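Home | Current Issue | Archive | Submit
Mahlet Tekleab and Wian Ngcobo | September | 3 comments | 6 shares

4. Does public prayer by athletes move anyone?

Claims that a visible act of faith on the field "reaches" the people watching are common in team ministry literature. They are seldom tested. Most rest on letters kept by chaplains, and a person who was not moved does not write a letter. We treat such claims with caution here, including those made by clubs that helped us.

Our survey went to members of supporters' groups at two soccer clubs, Istbridge and Lurkthorpe. Of 718 people who returned the form, 479 said they had seen a player kneel, cross himself or point upward after a goal. We asked that group whether the gesture had changed anything they did in the following month: attending worship, praying, giving money, or talking about religion with someone at home. Many said the gesture was sincere. Few could name a thing they had done because of it.

Galindo argues that this misses the point, and that gestures work slowly, over years (Galindo, personal communication). That may be so. It is also very hard to show wrong, and a claim that can absorb any result should not be counted as a finding. The Kaewkla chaplaincy report has the same trouble. It lists six players who "came to faith through the witness of teammates" but gives no account of how many teammates heard the same witness and shrugged.

Interviews were more useful than the form. Kedir Gebremichael, a former reserve goalkeeper at Ultthorpe, told us he prayed in the tunnel for three seasons and stopped when the club began posting clips of it. "It had become part of the warm-up show," he said. Two other players described the same discomfort — neither wished to be named — and both still attend church.

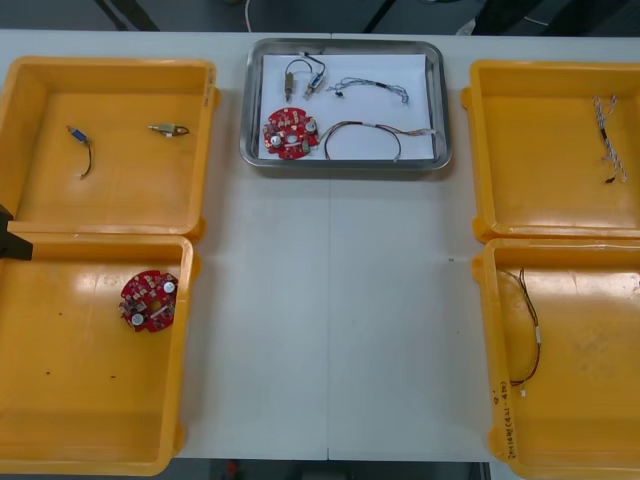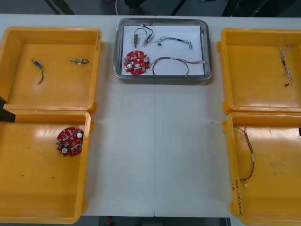
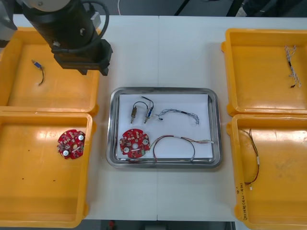

Figure 3. Yellow containers on a white table.

Did fans who already attended church respond differently from those who did not?

They were more likely to call the gesture sincere, but they reported no more change in their own habits than other fans did.

Previous section | Next section | References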